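The Slow Way to a Clean Kitchen Cloth

My neighbor Puspita Wuisan boils her dishcloths on the stove - always has - and I used to tease her about it.

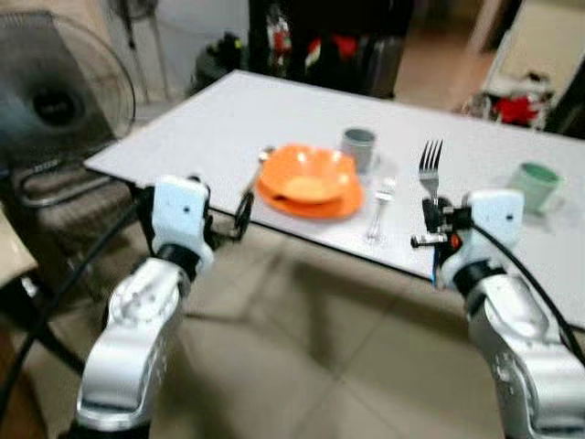
Then I tried it myself with a spoonful of washing soda, and goodness, the color of that water!
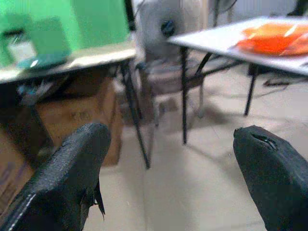
She gives plain cotton 14 minutes at a gentle simmer and stirs now and then.
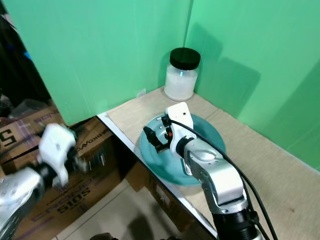
I rinse mine twice in cool water and hang them by the back door, where they get the breeze until suppertime.
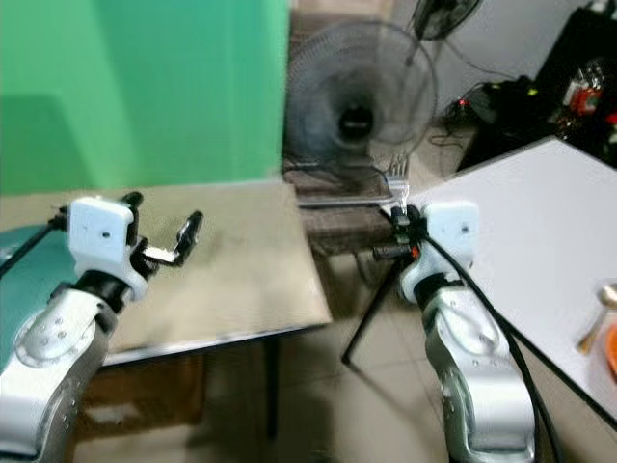

What About Sponges?

Puspita won't have them in the house. I keep two, and swap them out every March whether I remember buying them or not.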